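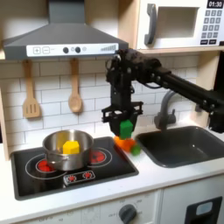
Tuning grip force on a small arm is mostly a matter of finding the lowest motor current that still holds the part. The procedure below is for a parallel gripper driven by a single current-limited servo, which is what we run on the bench at the Clongate shared workshop. The test pieces are toy blocks of different shapes, picked and placed on the counter of a play kitchen. A cube such as the green one between the fingers is the easy case, with two flat sides for the pads to close on. The knobby orange piece under it and the chunky yellow one in the saucepan are harder, and the limit has to be set for those.

What you need

- Arm with a working home position
- Juvari servo board, or any board that reports current in milliamps
- Nonitz config tool, installed on the control computer
- Kitchen scale
- Three or more test pieces, at least one with no flat sides

Step 1. Zero the gripper

Power up with the fingers open and nothing between them. Close slowly until the pads touch, then store that position as zero. Open and close again. If the reading has moved by more than 15 counts, tighten the finger bracket bolts and repeat.

Step 2. Set a starting limit

Enter 200 mA as the closing limit. Place the cube between the fingers by hand and close. Pull down on it lightly. It should slip. If it does not, the limit is not being applied; check that the profile was written to the board and not only saved in the tool.

Step 3. Raise the limit

Go up in small steps, testing after each one. Weigh every piece first and write the weight next to the current at which it stops slipping. Our heaviest piece needed 440 mA. Leave a margin above your own result, but stay under the continuous rating of the servo. A limit that is too high will not show up as a fault right away - it shows up as a hot motor after a long session.

Step 4. Test in motion

Run the full move: pick, lift, travel, lower, release. Use the speed you plan to use later, as a grip that holds at rest can fail when the wrist stops short. We ran 21 cycles per shape. Stop the lift high enough to clear the rim of any pan on the counter, and check that the forearm clears the faucet when it passes over the sink.

Step 5. Check the release

Open only as far as the piece requires, plus a few millimeters. Opening wide next to other pieces pushes them sideways. If a piece sticks to one pad, wipe both pads with alcohol and let them dry before the next run.

Save the finished profile under the name of the gripper and the pad material. Repeat steps 1 through 3 whenever the pads are replaced.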